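Fuketti hand-held gripper, kit version: my long-ish review after the pads let me down

Posted Thursday, September 7, 2023

So I've had the Fuketti kit since July and I kept putting off this review because I liked it a lot for the first few weeks and then I really, really didn't, and now I'm somewhere in between. Three stars, if you only came for the number.

I bought it for recording pick-and-place demos that get fed to a small arm later on. You hold the gripper, you do the task yourself, the arm (in theory) copies you. The kit was $400, which is a lot for me but a good bit less than the Emell one I was drooling over. Setup took an evening. The marker calibration is painless, and the rubber grip strip is a nice touch if your hands get sweaty like mine do!

The pads are soft foam with a dimpled surface, and they close in a V. I loved them at first. They'll hold a pen, a plant pot, a crumpled receipt, pretty much anything light.

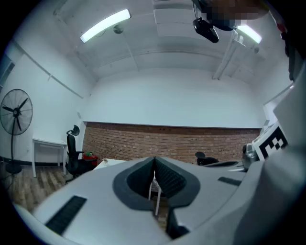
What went wrong

Slipping. I was partway through a batch of 108 demos, moving a full mug from one desk to another, and the mug just slid down and out. Closed jaw, normal squeeze, and there was coffee all over the floor and my left sock. I figured it was me. Then it happened with a tape dispenser, and that one landed on my foot.

When I pulled the pads off, the left one was peeling away from its backing along the inside edge. You can't spot it from where you're holding the thing, at least I couldn't, and the position readout says closed either way. That last part is what bugs me. The software logged both drops as good grasps, so if I hadn't been standing there in a wet sock I would've trained on them. An arm that thinks it has hold of something heavy when it doesn't is a bad thing to have near people's feet.

I tossed 20 demos I wasn't sure about and started over with a rule for myself: nothing with liquid in it, nothing breakable, and I tug on both pads every 15 grasps. It slows you down some. Mostly I stick to the light stuff on the white tables now and stay clear of the chairs, and I check the notch before every run.

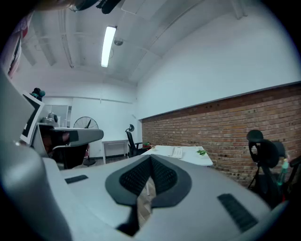
Anyway, support. I wrote to Fuketti and got an answer in two days, polite, with a new pair of pads in the mail and a note saying to press them on for a full minute. They've held up so far. I asked if the software could flag a slip and they said it's "being looked at" – so, who knows.

A reader asked about the Komier pads. I did try them, they're stiffer and they stay stuck, but thin things like paper drop right out, so I went back. Agbeko makes a clip-on set with little screws in place of the glue and I've got one on order. If it fits I'll add a note down here.

Would I buy the kit again? At a discount, yeah, probably. Just get spare pads with it, and wear real shoes.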